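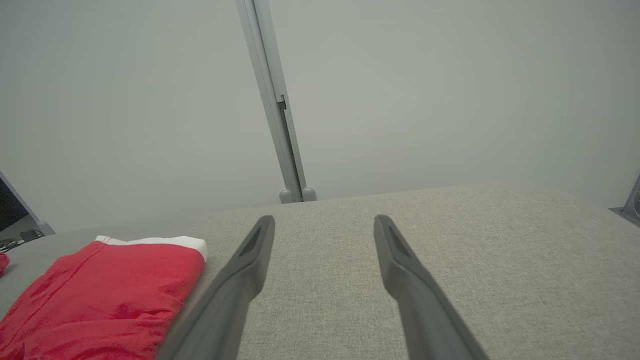 Holova, the television adaptation of the webcomic by Asadi, runs 18 episodes, and Hooman Kermani edited all but 4 of them. The comic ended after 396 chapters. Kermani read it twice before the first assembly.

"A chapter has no fixed duration," he said. "The reader sets it by scrolling. An episode is 50 minutes, so we had to decide how long each pause lasts."

The writers dropped the Ederthorpe storyline at outline stage. Two of its scenes were moved to the school plot, with new dialogue.

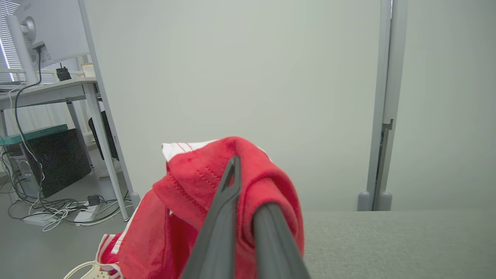 Casting affected the cutting pattern as well. The two leads had worked together on Jisomau and tended to overlap their lines, which limited the use of single close-ups.

"You can't separate the audio cleanly, so you stay in the two-shot," Kermani said. "By episode six the director was blocking for it."

Sound work on the last episodes continues through August.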